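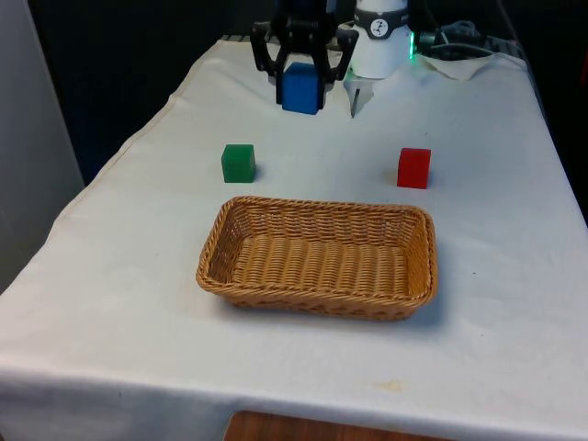 Reference > Higher Education > Student Programs > Vilham Bridge Year

2 min read

The Vilham Bridge Year is a preparatory program at Vilham College for admitted students who have not yet met the entry requirements of a particular department. It combines first-year coursework with supervised study and academic advising. Students who complete it enter a degree program with up to two semesters of credit already recorded.

History

The program grew out of an evening course in writing and mathematics taught by Piroska Fekete, then a lecturer in the Department of General Studies. Fekete argued that students placed in noncredit classes were delayed in starting their degrees and often left before doing so. Her proposal, adopted by the faculty senate after a long debate over grading, replaced most noncredit classes with regular courses supported by additional class hours.

Abdelghani Chraibi succeeded Fekete as director. Under Chraibi the program moved from the Altia Building to Baltari Hall, where its classrooms and advising offices share a floor. He also introduced a February entry point for transfer students and for those returning after an absence. Since its founding, 2913 students have enrolled.

Admission and enrollment

Students do not apply to the Bridge Year directly. The admissions office offers a place after reviewing an applicant's high school record and placement results. Enrollment is limited to 400 students each academic year, and unfilled places are released for February entry. A student may decline the offer and reapply to a department in a later cycle.

Curriculum

All students take a course in college writing and a course in quantitative reasoning. The remaining credits are chosen from the general catalog with the approval of an adviser. Each required course carries a weekly study section led by a graduate assistant, and attendance at the section counts toward the final grade.

Students are expected to name an intended major before the end of the second semester. Those who have not done so may remain in General Studies, although the additional study sections are no longer provided.

Magyar Reading Room

The Magyar Reading Room, on the ground floor of Baltari Hall, serves as the program's study space. It holds course texts on short loan and is open to Bridge Year students until 9 p.m. during the teaching term. Former students keep borrowing rights for one year after entering a department.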